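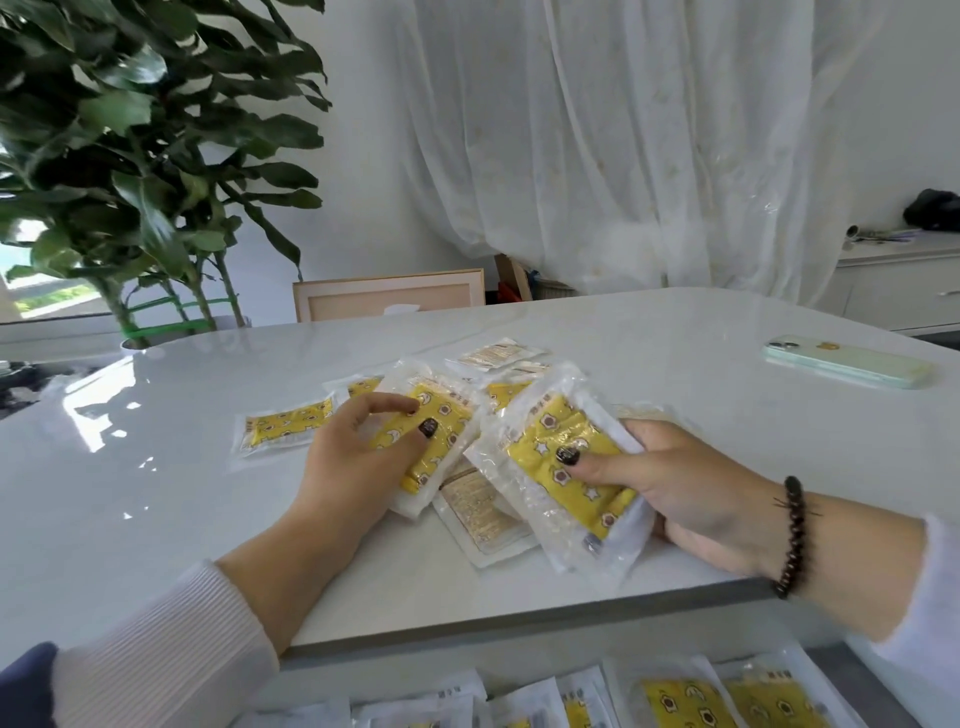

Re: [pletow-homes] Water heater ordinance, second draft
From: Alois Gasser
Sun 20 July

Replying inline to the message from the Hamdy Street list member, with some background for people who joined after the winter meetings.

> I read the draft twice and still can't tell what happens if my
> gas water heater dies on a Saturday in winter. Do I have to put
> in a heat pump model right then? My neighbor was told by a plumber
> that she would have no hot water until an electrician could come,
> and that could be weeks.

No, you would not have to put it in right then. The second draft has an emergency section that the first one did not have. It is section 5, near the end, and it is easy to miss. If a gas heater fails and the house does not have a suitable circuit, the owner can install a temporary gas unit or a loaner. The clock for the permanent replacement starts when the permit for the temporary one is issued. The draft gives you 4 months from that point, and the building office can extend it once if you can show you have a contract with an electrician.

What the plumber told your neighbor would have been a fair reading of the February draft. That one said "at time of replacement" and nothing else. Several of us wrote in about it, and the wording was changed.

> Also it says "dwelling unit" all over the place. Does the rule
> apply to the Markus building? We have one boiler in the basement
> for everybody, nobody has their own tank.

The rule does not cover central systems in this draft. The definition on the first page limits it to tanks and tankless heaters that serve a single dwelling unit. A boiler that feeds a whole building is left for a later ordinance. I asked at the counter whether there was a date for that and was told there was not. If the Markus building ever breaks up its central system and gives each apartment its own heater, those would be covered, but I don't know of anyone proposing to do that.

If you are on the board there, I would still send a comment. The people writing the later ordinance will go back through the file for this one, and right now there is almost nothing in it from anyone in a building with shared hot water. Things they would want to know are the age of the boiler, how the gas bill is split, whether the basement has a drain, and whether there is spare room in the main electrical panel. You don't need an engineer for the first round.

> The cost numbers in the flyer look too good. Who came up with
> them?

The flyer was put together by Girisance, the firm the town hired to do outreach. The numbers are for a house with a 240-volt circuit already near the tank. That is stated in the small print on the back. Plenty of the older houses on the west side of Pletow don't have that, and mine didn't.

I can tell you how it went at my place, for what one house is worth. The tank was in a utility closet off the kitchen, with a louvered door. I got quotes from 4 contractors. Two would not look at the closet and wanted to move the tank to the garage, which meant new pipe through a finished wall. One said the closet was fine if I kept the louvers clear. The last one never sent the quote. The price of the heater itself hardly varied. The spread was all in the electrical work and in whether they thought the panel had to be replaced.

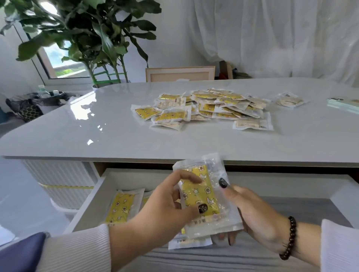

My panel did not have to be replaced. The contractor I chose did a load calculation on paper, with the dryer and the range included, and it came out under the limit. I would ask for that calculation in writing before agreeing to a new panel. One of the others had simply looked at the label on the door and told me it was too small.

There are also plug-in models that run on an ordinary 120-volt outlet. They recover more slowly after heavy use. For a household of 2 people I would consider one seriously. For a big family with everyone showering before school, I would want to talk to somebody who has one first. If anyone on the list does, please post.

> And what about noise? I've heard they sound like a window AC.

Mine is quieter than a window unit and louder than the old gas tank, which made almost no sound apart from the burner lighting. It sounds like a refrigerator with an older compressor. Through the closet door I can hear it from the kitchen table but not from the bedroom. If your tank is on the other side of a bedroom wall, look at the decibel figure on the spec sheet and ask about rubber pads under the feet. I put pads under mine and they helped with the hum on the floor.

The other thing you notice is that the air around it gets cooler and drier. In summer I like it. In winter the closet is chilly and I moved the potatoes in there. Some installers will duct the cool air outside, but then you are pulling replacement air into the house, and I decided against it.

> Last question. Is there any point in commenting, or is this
> already decided?

I think there is a point. The emergency section is there as a direct result of comments. So is the change to the mobile home language – the first draft would have required a larger closet than most of those homes have, and now they are exempt unless the owner opts in.

The parts I think still need work are these.

The rebate is paid after final inspection. That means the owner carries the whole cost in the meantime. A person living on a fixed income can't always do that, and a landlord with a few units may just put off the job. I would like to see the rebate assigned to the contractor at signing, so it comes off the bill.

The rental section says the tenant must have hot water "without unreasonable delay." I would like a number of days there. I have suggested 2, with the landlord supplying a loaner if it takes longer.

The permit can't be filed online yet. The draft assumes it can. For a simple swap the trip to the counter can cost a contractor half a day, and that gets passed on to the customer.

There is no requirement that the old gas line be capped and tagged. It is probably covered by the plumbing code, but I would feel better if it were cross-referenced.

Written comments go to the building office, by email or on paper. Put "water heater ordinance" in the subject line and say which section you are writing about. They are sorted by section, and the general ones end up in a separate pile that goes to the council as a tally – so many for, so many against. If you want the wording changed, name the section.

I have a marked-up copy of the second draft with the changes from the first one shown in the margin. It is too big for the list, so write to me off-list and I will send it. I also have my load calculation and the quotes I received, with the contractors' names taken out, if those are any use to someone who is comparing prices.

One request to whoever replies next: please trim the older messages from the bottom. The digest readers are getting the entire February thread again every time.

Alois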